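Vonach 3 tow hitch: Zilbridge or Strobel?

Forum: Utility and Off-Road > Towing and Recovery

facundo_jara
I've had my Vonach 3 since March and need to sort a proper towing setup for it. The dealer can fit either the Zilbridge receiver or the Strobel swan neck. The Zilbridge bolts to the rear crossmember only. The Strobel has two side arms that run forward to the chassis rails, and it means trimming the rear guard.

I'll be pulling a small tipping trailer with logs in it, mostly on our own tracks, plus a short stretch of lane to get to the lower wood. Never anything heavy. The dealer quoted 2459 for the Strobel with a new wiring loom, a brake controller and fitting, and I nearly fell over. The Zilbridge is a good deal less but he wouldn't put it in writing until he'd seen the machine.

Has anyone run both?

mudflap_ken
Not both, but I've had the Zilbridge on mine for two winters. No complaints. I pull a flat trailer with fencing gear on it. Check the bolts after the first few trips, mine needed a nip up and then they stayed put.

You don't need a brake controller for a little tipping trailer. Ask him to quote again without it.

ValentinaC
I'd go the other way. The crossmember on the 3 is thin where the Zilbridge plate sits. Ours had a crack starting at the lower left bolt hole and we weren't overloading it. It was the ruts that did it, with the trailer snatching every time the back wheels dropped in.

We had a plate welded in behind and moved to the Strobel. If you do any slopes with a load on I wouldn't think twice.

mudflap_ken
Which year is yours? They changed the crossmember. The later ones have a folded lip along the bottom edge and they're a lot stiffer. I'd want to know that before telling somebody to spend that sort of money.

ValentinaC
Early one, no lip. Fair point about the year. I'd still rather have the load going into the rails than into one cross piece, whichever year it is.

facundo_jara
Just been out with a torch. Mine has the lip. Doesn't look any thicker than the rest of the frame though.

Also, does the Strobel hang low? I've got a hump at the top gate that already catches the skid plate.

old_diff
It sits lower than the Zilbridge by about 30 mm. You'll notice it on a hump. I cut a bit off the drop plate on mine and redrilled it, but don't do that if you want to keep the warranty.

The job is well within reach at home if you have stands and somebody to hold the other end. The instructions are poor, so this is how I did the Strobel:

1. Disconnect the battery. Take off the rear guard and the two plastic trims under the bed. The clips are brittle when it's cold, so do it in the shed if you can.

2. Clear a table and sort all the hardware before you go under. The side arm bolts and the drop plate bolts look the same and they are not the same length. Put them in separate tubs.

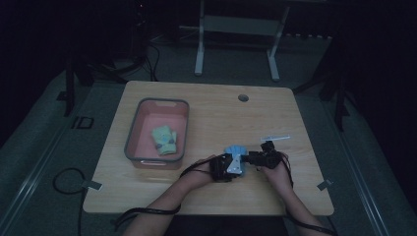 3. Offer up the side arms with the bolts finger tight only. Start at the front, on the rails, and work back. If you tighten the rear first the front holes won't line up.

4. Fit the drop plate and the neck, then check it's square by measuring from each side to the wheel hub. Then torque the lot, front to back.

5. Trim the guard a bit at a time. I took too much off the right side of mine and it rattles.

6. Run the loom along the left rail, away from the exhaust. Tie it well clear of the shock.

Took me most of a Sunday, with a long stop for lunch.

mudflap_ken
Good write-up. I'd add thread lock on the rail bolts.

ValentinaC
Agree on the thread lock. And grease the neck socket before it goes in or you'll never get it out again.

Trax_B
Has anyone looked at the Clindeneo? It bolts to the rails like the Strobel but uses a normal square receiver and no cutting of the guard. I've only seen it on the longer Vonach, so it may not fit the 3.

old_diff
It doesn't fit the 3 without a spacer kit, and the kit was out of stock when I asked. Nice bit of kit otherwise.

facundo_jara
Thanks all. I've asked the dealer for a price on the Strobel parts alone, no brake controller, and I'll fit it myself. Ken, I know you think I'm overdoing it.

mudflap_ken
I do, but it's your money. Mind that hump.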